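Print this page | E-mail this to a friend
Search Search this site Go

In Defense of the Short Menu

May 10, 2024

I got handed a menu in Trillach last week that ran to 11 pages. Laminated, with tabs! I sat there flipping back and forth between the curries and the pancakes until the waitress had come by twice, and then I panicked and ordered a club sandwich, like I always do.

I don't think a long menu is generous. I think it hands the hard part of the kitchen's job over to me, and I'm hungry and not very good at it. Somebody back there knows what's fresh today and what has been sitting in the freezer since September. I'd love to be told.

Compare that with the little lunch place in Brisitz where I used to eat when I worked over the hardware store. There were 2 things on the board, a soup and whatever wasn't soup. Some days I didn't like either one much (the cabbage period was rough) and I still went back, year after year, and I can remember more of those lunches than any big fancy dinner I've paid for.
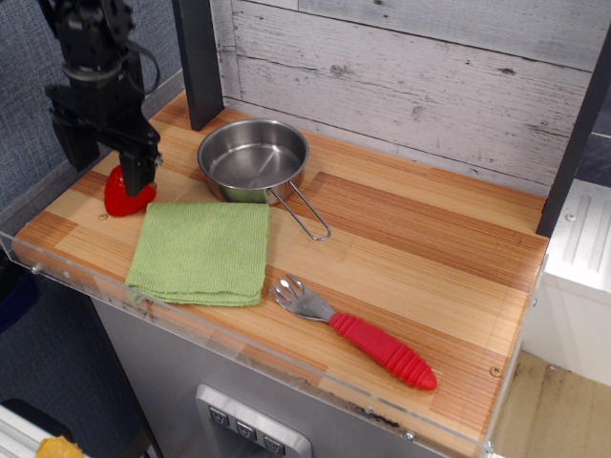

But what about picky eaters?

Fair question, and my sister-in-law asks it every time. If you've got allergies or a four-year-old, a short menu can sink your evening. I'd say call ahead, and I'd say a cook with five dishes has a much better shot at leaving the nuts out of one than a cook with 262.

The Wosley diner gets a pass from me, by the way. Their menu is enormous, but everyone orders the eggs — so it's really a short menu with a lot of reading attached.

What I'd like is for one of the big places to try it for a month. Cut the thing down to a single page and see who complains. I'll come in on a weeknight and I'll even try the fish.

Print this page | E-mail this to a friend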